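Plirnura Brush Room: Frequently Asked Questions

The brush room is open to anyone who has booked a table, beginners included. These are the questions we get most often about the brushes, the racks and the felt mats. If yours isn't answered, ask at the front desk or write to Orhun Gökçe, who looks after the equipment.

Brush racks and practice felt 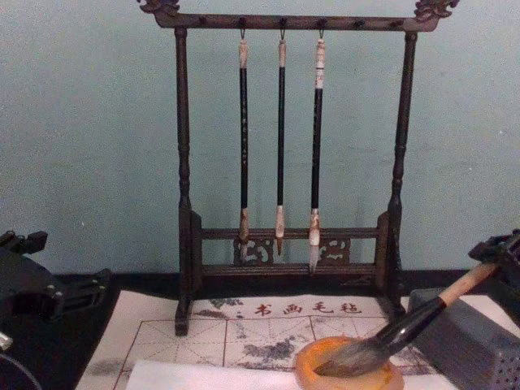
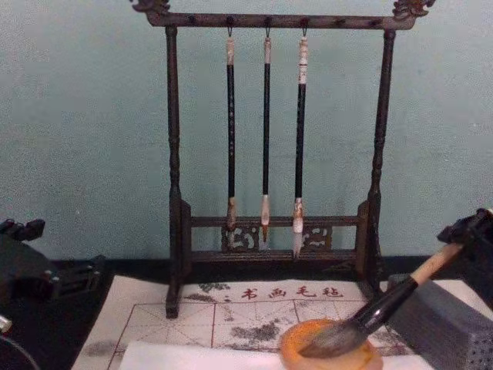
Do I need to bring my own brushes?
No. Each table has a rack with brushes in different thicknesses. You can bring your own if you prefer, but please hang them on a separate hook and take them home with you. Brushes left behind go in the drawer under the desk and are kept until the end of the next month.

Which brush should I start with?
Start with a medium one. The thin brushes are for small characters and fine lines, and they show every wobble of the hand. The thick ones hold a lot of water and are harder to keep to a point. Most people try all the sizes by the end of their first session.

Why are the brushes hung with the tip down?
Water left in the hair runs toward the tip and drips off. If a brush stands upright in a jar while it is wet, the water runs back into the ferrule, softens the glue and the hair starts to fall out. Lying flat is fine for a brush that is already dry.

How do I hang a brush back up?
Rinse it in the sink, squeeze the water out gently with your fingers and shape the tip to a point. Then put the loop over the hook. Leave a gap between brushes so the hair doesn't touch.

A brush has lost its loop. What now?
Give it to the desk. We have spare cord and it takes a couple of minutes to fix. Please don't use tape.

Can I move the rack?
Yes, but lift it with both hands by the lower rails. Don't pick it up by the top crossbar or by the carved ends. The ornaments are glued, and two have already had to be put back on.

What do the red characters on the felt mean?
书画毛毡 means "calligraphy and painting felt."

Do I use ink or water?
Beginners use plain water on a water-writing mat. The strokes show up dark and fade as the mat dries, so the same mat can be used again and again. Ink is for paper only. If you want to use it, ask for an ink table when you book.

How long does the mat take to dry?
It depends on the weather and on how much water you use. A few light strokes can be gone in minutes. A puddle takes much longer – in August, with the windows closed, we have had one last the whole afternoon. Blot it with a towel if you are in a hurry.

What is the printed grid for?
Write one character in each square. The diagonal guide lines cross at the center and help you see whether a character is leaning or sitting too low.

Can the mats be washed?
We rinse them in cool water and dry them flat. No soap, no dryer and no iron. Don't fold one either, as the crease will catch the brush. Roll it up with the printed side out.

I got ink on a mat. Will I be charged?
Not for a small spot. A mat that can't be used again costs $13.

How do you clean the racks?
With a soft dry cloth, and a small paintbrush for the carved panels. Spray polish leaves a film that ends up on the brush handles, so we don't keep any in the room.

Do you sell supplies?
The desk carries Griltance brushes, Polat felt and Skollow practice paper. The paper comes in packs of 400 sheets, or you can buy single sheets. We don't sell racks.

How do I book a table?
At the desk or by phone, extension 158. Sessions last two hours, including the time it takes to rinse your brushes.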